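Budget thread, gripper line for the small bench. Ferri and Arden have both quoted. 02/12/2025 is the cutoff for holding prices.

Correction to my October post: I listed 28 spare finger pads per year. The right number is 27. The spreadsheet had a header row in the count.

The arm was never the hard line item. Fingers, pads, cables and operator hours are. Arden bundles cables, Ferri does not.

Task set matters for sizing. Ours is soft goods on a wood tabletop, zippers mostly. Small metal pull, two-finger gripper, fabric that sags wherever it isn't supported.
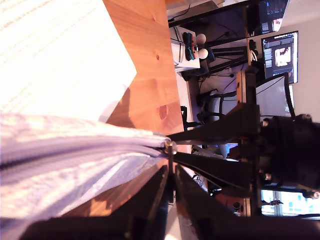
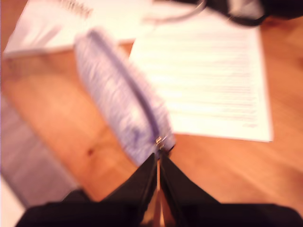
Zipper pulls drive the finger spec. Narrow tips, good alignment at closure, modest force. Payload is close to irrelevant, so I cut the heavy option and saved 4 percent.

Consumables: I'm planning 200 hours per pad set. Colilik says their pads last longer but won't put it in the quote, so it doesn't go in the model.

Etcombe can do the service contract for either arm. Response time is the same, travel is billed separately. Ask for the travel rate in writing.

Still open: whether to buy a second gripper now or carry it to next year. Lead time on the Ferri unit is the deciding number and I don't have it yet.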